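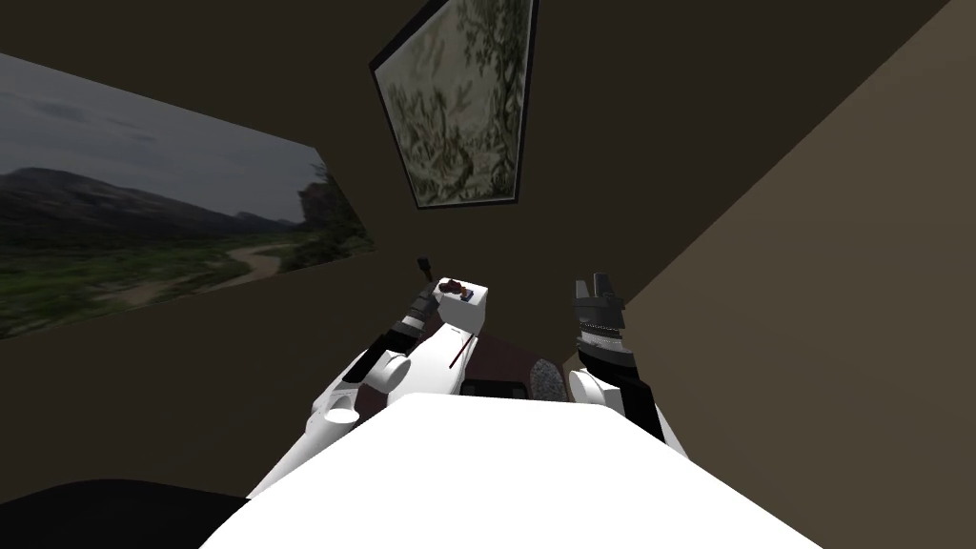
Left arm drifts on re-clutch when teleoperating two arms in simulation

Stojan Georgiou
Posted 2022-01-31 in Teleoperation and Demonstrations

I'm recording demonstrations in Vidmar with a two-armed model driven by a pair of hand controllers. The room is the stock one with the landscape on the wall. The small objects sit on the little white stand between the arms, and the task is a plain pick and place.

When I release the clutch on the left controller, move my hand back to a comfortable position and re-engage, the left gripper jumps a few centimetres before it settles. The right arm doesn't do this. Controller poses are sent at 500 Hz. I've recalibrated twice and swapped the controllers over, and the fault stays with the left arm.

I have 600 episodes to record by the end of February and would prefer not to throw out every one that has a re-clutch in it. Is this a mapping problem or an IK problem?

hotetholm

Had the same on an older version, reinstalling fixed it. Also check your batteries.
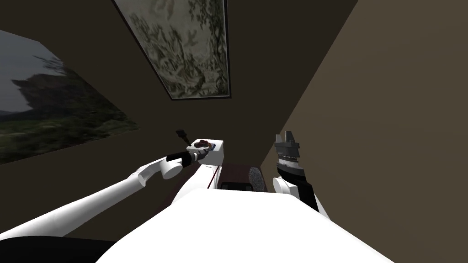

Dušan Delić

Mapping, most likely. Swapping controllers would have moved the fault if it were hardware.

In relative mode the offset between hand and gripper should be captured on the clutch press. In the Fondinora plugin the default for the left side is to capture it on release, so anything your hand does while disengaged is added to the target. Look in the arm config for the offset setting, compare left with right, and set both to press.

If the jump gets smaller but is still there, log the commanded pose and the measured pose separately. A step in the commanded pose is still mapping. A smooth command with a step in the joints is the solver changing branches, usually at the elbow. Set the null-space posture to the current joint values on each engage and it should stay on one branch.

Two other things:

Orientation and position offsets are stored separately. Fix both, or you'll get a clean translation and a wrist that flicks.

Don't cover this up with a low-pass filter. It adds lag, your operators will compensate for it by overshooting, and the overshoot ends up in the demonstrations.

For episodes already recorded, if you kept the raw controller stream you can recompute the commanded poses offline and replay them, but contacts won't match exactly. I re-recorded anything where the jump fell within 500 ms of a grasp and kept the rest.

Stojan Georgiou

It was the offset setting. Left was on release, right was on press. Commanded pose is now continuous through the clutch. There is still a small wrist flick on the left at full reach - I'll try the posture change tomorrow.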